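Section 3: Getting the Arm Onto a Desk and Talking to Your Computer
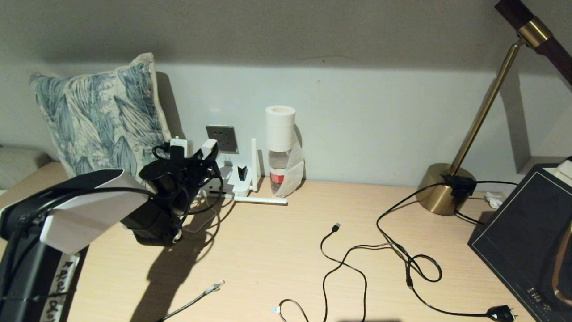

Gripper over the desktop, cables not yet tidied.

By now you have a finished Gratach arm with all its joints screwed together, and you are probably itching to see it move. We were too! This section takes you from a built arm to one that answers commands, and it should fit into a single evening if your firmware from Section 2 went on cleanly. A regular desk is fine. Azlan Halim did his first three builds in a bedroom, and most of the advice below comes from his notes and from the Dostosley workshop bench.

What you need on the desk

Assembled arm with gripper
Controller board, already flashed
Power adapter for the arm (the one from the kit, please)
USB data cable
Two table clamps
Cable ties or hook-and-loop strips
Masking tape and a marker
A computer with the Rirnia control software installed

3.1 Place and clamp the base

1. Pick a spot where the arm can swing a full half circle without meeting a wall or a monitor. Allow 70 cm in front of the base.

2. Set the base near one side of the desk and slide it until the back edge of the plate lines up with the desk edge.

3. Fit both clamps and tighten them by hand, a little on one side and then a little on the other. Push the upper arm sideways. If the plate shifts at all, tighten again.

4. Move drinks, lamps and anything breakable outside the reach of the gripper.

CAUTION: An unclamped arm can tip itself over on its first fast move. Never power the motors with the base loose, even for a quick test.

3.2 Label before you plug

Two arms on one computer look identical to the software, and so do two adapters to a tired builder at 11 at night. Label everything now.

1. Wrap a strip of white tape around the lower segment of the arm and write its name on it. Anything readable will do. We use the arm's role plus the build date.

2. Put the same name on the USB cable and on the power adapter, close to the plug.

3. Write the name and the port number on the inside cover of this guide.

3.3 Route the gripper cables

The wrist and gripper motors are joined by short cables that have to bend every time the wrist turns. This is the fussiest part of the section, and it pays you back every single day you use the arm.

1. With the power off, turn the wrist gently by hand to one end of its travel, then to the other. Watch the cables the whole way.

2. Leave a loose loop at the wrist, wide enough to pass two fingers through.

3. Tie the bundle to the bracket on one side of the loop only. A tie on both sides turns the loop into a leash.

4. Open and close the gripper by hand and check that no cable gets between the jaws or under a bracket.

NOTE: If a motor disappears from the list when the wrist turns, suspect the connector at that joint first. Mekdes Shiferaw chased a "dead" motor for a whole weekend in July before she pushed the plug in the last millimeter – the motor was perfect.

3.4 Connect and power up

1. Plug the USB cable into the controller board, then into the computer. Go straight into the computer for now and skip the hub.

2. Hold the arm folded in its rest position with one hand.

3. Plug the power adapter into the board, and then into the wall.

4. Open Rirnia and choose Find Arm. All the motors should appear in order from base to gripper.

5. Select Hold. You will feel the joints stiffen. Let go slowly.

CAUTION: Keep the wall plug where you can reach it without leaning across the arm. Pulling it is your emergency stop. The arm goes limp and drops when power is lost, so keep your hands out from under it.

3.5 First moves

1. Set the speed slider to 13 percent.

2. Move the base joint a few degrees left and right, then work your way up the arm one joint at a time.

3. Bring the gripper to a hover over the bare desktop, a hand's width up. Keep it there for one minute. A slight sag is normal. A steady sink means the shoulder motor needs recalibrating (see Section 4).

4. Open and close the gripper ten times.

5. Choose Save Pose and call it "hover." You will use it as the starting point for every exercise in the Pathirana lesson pack.

If the arm buzzes while holding still, lower the stiffness setting one step at a time until it goes quiet. If a joint moves the wrong way, tick Reverse next to its name and try again at low speed.

Once the hover pose is saved, bring the arm back to rest, select Release, and unplug the wall adapter before touching any connector.

Guide revision: December 2025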